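Magazine > Food and Home > Long Reads

Print this page | E-mail to a friend

The second-hand dinner table

By Elie Tarawneh

When I moved to this country I had two suitcases and no plates. My landlady, a practical woman, told me to go to Rendow, the big charity shop behind the train station, and to go early. I went at 8 in the morning and already there was a line. I came home on the bus with five bowls that did not match and one very heavy soup dish, and I have never since bought a new plate.

In those days I thought people shopped there only to save money. Many do, and I did. But in the years since, I have met another kind of buyer, who could pay for a new dinner set and does not want it. They look for colour, for a flower their grandmother had, for a certain weight in the hand. They turn every dish over to read the bottom before they look properly at the top. 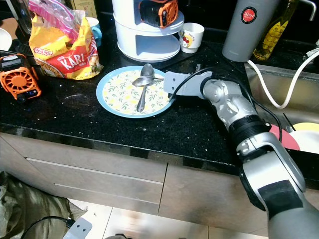 Tài Tiêu is one of them. He runs a stall called Parnano at the Strebel market, where he sells crockery from a long table covered with grey blankets. He started with the contents of his aunt's cupboard when she went to live with her son, and in the first month he sold nearly all of it. Now he keeps 400 pieces in his garage, wrapped in newspaper, and his car stays in the street in all weathers.

"People apologize to me for buying only one," he told me. "They think a plate must have a family. I tell them, take the one, it will find its friends at your house."

His prices are modest. A side plate is two dollars and a good serving dish can go to 12. He does not bargain much, although he will add a saucer for a child. What he refuses to sell is anything with a crack through the glaze, because he does not trust it with food, and these pieces he gives to a neighbour who puts them under her flower pots.

Plastic is a question on which the market is divided. The older sellers will not have it on the table. Tài keeps a box of it on the ground, picnic things mostly, and says that it empties faster in September, when the students arrive, than anything made of china.

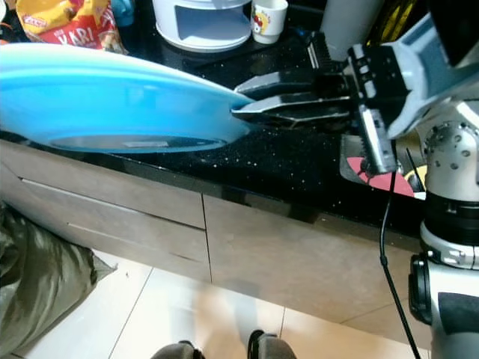 I asked him how a person should begin. He said to choose one colour and be faithful to it for a year. It can be only in the rim, or only in the pattern, but the eye will make the connection when the table is laid. His own colour is green. Mine, by accident, became blue, and I now own too much of it.

The other advice came from the woman at Cikier, a little repair workshop two streets from the market, where I once took the soup dish after a bad fall. She glued it for decoration only and made me promise not to eat from it. She also told me to stop piling my plates directly on each other. A circle of felt or even a paper napkin between them will save the pattern, and I have done this ever since, with old flannel cut from pyjamas.

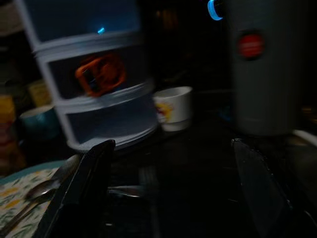 Patterns go out of fashion and come back, and the small flowers are coming back now. For a long time they were what everybody wanted to be rid of, and Tài could hardly give them away. Young buyers today ask for them first. I understand it, for they are cheerful things to have in a kitchen: a cream plate with little yellow and green shapes on it and a teal rim around the outside looks friendly even when it holds nothing more than a pair of spoons. Two years ago such a plate would stay on the blanket until closing time.

There is some sadness in this trade too. Most of what arrives at Rendow comes from a house that is being emptied, and often you can see where one knife has crossed the same place for many years. I used to avoid those plates. Now I rather look for them. At my table last winter a guest found such marks under her potatoes and asked whose they were, and we spent a good part of the evening inventing the man, his bad temper and his love for pork chops.

The Strebel market opens at 8 and the best pieces are gone by the middle of the morning. Bring your own newspaper for wrapping, as Tài is always short of it.

Get our food stories in your inbox. Sign up for the newsletter. You can unsubscribe at any time.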